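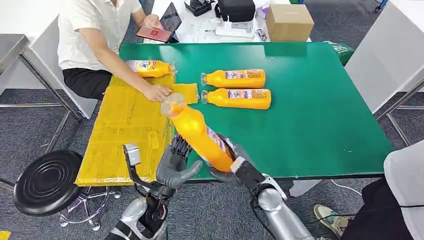 Bottle reorientation with two hands: a thread
2 min read

1/ We've been working on one narrow problem at Bosier since April. A bottle is lying on its side, cap pointing whichever way, and two robot hands have to pick it up and turn it so the cap faces the direction you asked for.

2/ Doing it with one hand and a regrasp on the table works, but it's slow and the bottle rolls. So we hold it with both hands in the air and let one hand shift its grip while the other supports the bottom.

3/ The policy is trained on 2,180 teleoperated demonstrations. Bohdan Yatsenko recorded most of them and also wrote the labeling tool, which we call Horobets. It marks the moment each hand takes or gives up load.

4/ Those load labels are the main idea. The baseline predicts joint targets for both arms and nothing else. Ours also predicts which hand is carrying the bottle at each step -- left, right, or both.

5/ Result: 86 percent success on orange bottles with clear caps, starting from mixed positions on the green table, some with the cap left, some with the cap right. Success means the cap ends up facing the right way and the bottle is never dropped.

6/ The baseline with the same data and the same network size did clearly worse. Most of its failures were both hands loosening at once. I'll put the full table in the write-up when the last runs are checked.

7/ What still goes wrong: opaque bottles give the cameras very little on how full they are. A full one swings more during the grip change. We tried adding wrist torque as an input (branch name Wodness) and it helped a bit with full bottles and did nothing for empty ones.

8/ Bottles lying parallel and close together are also hard. The fingers go for the near one and nudge the far one. We don't count that as a failure at the moment, and we probably should.

9/ Someone asked about simulation. We pretrained in Randomia with varied friction and mass. It made early training more stable. Final numbers were the same within noise, so I wouldn't build it just for this.

10/ Next is different bottle shapes, then handing the bottle to a person. Code for the load labels goes up first -- the demonstrations need some cleanup before we can share them.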